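Teaching a robot by demonstration

Teaching by demonstration is the practice of giving a robot a task by letting it learn from a person who does that task, in place of writing out every movement as a program. The person may push the robot's own arm through the motion, steer it from a distance with a matching set of controls, or leave the robot out of it altogether and work with a pair of hand-held grippers that record what they do. All three ways are in everyday use, and a good many workshops end up mixing them.

Guiding by hand is the oldest of the three and still the friendliest to a newcomer. The joints of the arm are made to go slack, the teacher takes hold of it, and the path is stored as it is walked through. It suits slow, firm work such as placing parts in a tray. Remote control came into wider use for jobs that need two arms, where pushing both through a motion at once is awkward and rather tiring for the shoulders.

Hand-held grippers have jaws much like the ones the robot will use, so that whatever the person manages to pick up, the robot has at least a fair chance of picking up too. A teacher usually works with one in each hand, and soft goods and hard goods often turn up in the same session - a folded edge asks for quite a different touch than a solid block does. 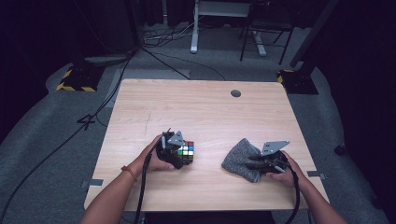
How many demonstrations does a robot need?

It depends on the task and on how much the objects and the room are allowed to vary. A simple pick from a fixed spot may be learned from as few as 10, while a two-handed job with cloth can call for around 4000.

Numbers alone don't settle the matter, of course. In the Sulthorpe teaching notes, a set of 231 demonstrations was sorted by hand and 92 were put aside, mostly for long pauses and second tries at a grasp. Opinions differ on this kind of pruning. Some teachers like to keep a fumble or two, as the recovery afterward is a lesson in itself, and a robot that has only ever watched perfect work can be quite lost when something slips.

Soft and shaggy materials are a chapter of their own. They change shape in the jaws, they fill much of the view of a camera mounted close by, and they rarely sit the same way twice.
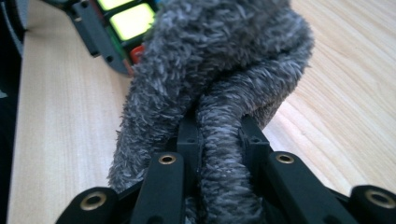
Written for the Kerkosmont Guide to Working Robots by J. Badawi. Last revised in February.

For this reason a second camera, set at head height, is often added to the ones on the grippers, so that the table stays in sight when the close view is filled with fabric.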